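What I learned from putting a little money into a small company

In October it will be four years since I made my first investment in a startup. I promised myself I would write something after two years, and then I did not, so now I write it before I forget the details.

I am not a rich person. I want to say this first, because most of the blogs I read about angel investing are written by people who sold a company and have time in the afternoon. I have a normal job in purchasing, and I had some savings which were sleeping in the bank. A group in Warkham was collecting small amounts from private people and putting them together to invest in young companies. The smallest ticket was 3000 dollars. I went to one evening meeting, drank a bad coffee, and signed up for the second one.

The company I chose is called Testari. It makes software for small wholesalers, for planning what to order and when. I understood the problem because I have it at work every day. The other company which presented that evening was doing something with proteins, and I understood only the slide with the prices. Many people in the room liked the proteins better. I decided I would only give money to something that I could explain to my sister on the telephone.

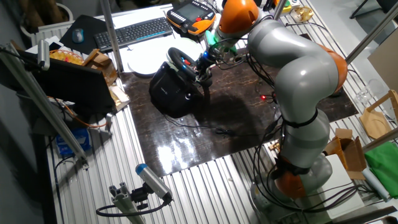

The paperwork surprised me. I had expected one contract, and I received a package of documents which took me two evenings to read. I read English well, but legal English is another language. I made a list of words I did not understand and I sent it to the group, and they answered every point, although I think they were a little tired of me by the end. If you are in the same situation, please send the list anyway. The word that cost me the most time was "dilution." I knew it from the kitchen, where it means there is more water in the soup. In the contract it is nearly the same.

After you pay, it becomes very quiet. With shares on the exchange you can look at the price every hour if you want to make yourself nervous. With a small company there is no price. There is an email every quarter, when the founders remember, and in the first year they remembered two times. I wrote a polite message to ask for the missing ones. Later I heard that several others had written too, and since then the reports come on time. They are short, but they have the numbers I need: cash in the bank, monthly costs, new customers, lost customers.

In the second year Testari needed more money. The investors were asked if we wanted to take part in the new round and keep our percentage. A firm named Van Beek was leading it, and they wanted terms which put them in front of us in the line if the company is sold. I was angry for one weekend. Then I made a calculation at the kitchen table, and I saw that without Van Beek there would be no line to stand in. I did not put in more money. My part became smaller, and I accepted it.

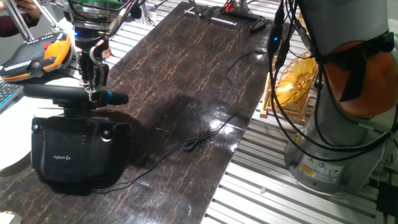

My biggest mistake was that I believed being an investor would give me some influence. With a share of my size, it does not. I wrote long emails to the founders with ideas about pricing and about the Rorkthorpe office, which I thought was too expensive. They always thanked me. Nothing changed, and why should it? The founders have the wheel. It is a little like the black Logitech one in the photo, with the robot arm coming down from above it: there is one wheel on that table, and I am at best somewhere along the thin cable. When I understood this, my emails became shorter, and I think the relation became better. Last spring they even called me with a question about how a purchasing department decides, and I was proud the whole day.

The Rorkthorpe office was closed later, by the way. I did not write an email about it.

People ask me if I made a profit. I do not know. On paper my share is worth more than I paid, because the price of the last round was higher. But I cannot sell it to anybody today, so I keep it in my household book at the amount I paid. A colleague told me this is too careful. Maybe it is, but I sleep well with it.

The tax part I will write separately, because it is long and I am still waiting for an answer to a letter. I was also asked in the comments if I would invest a second time. I have looked at several presentations since then and said no to all of them. One I regret a little. It was a company that repairs refrigerators for restaurants, very boring, and my sister understood it immediately.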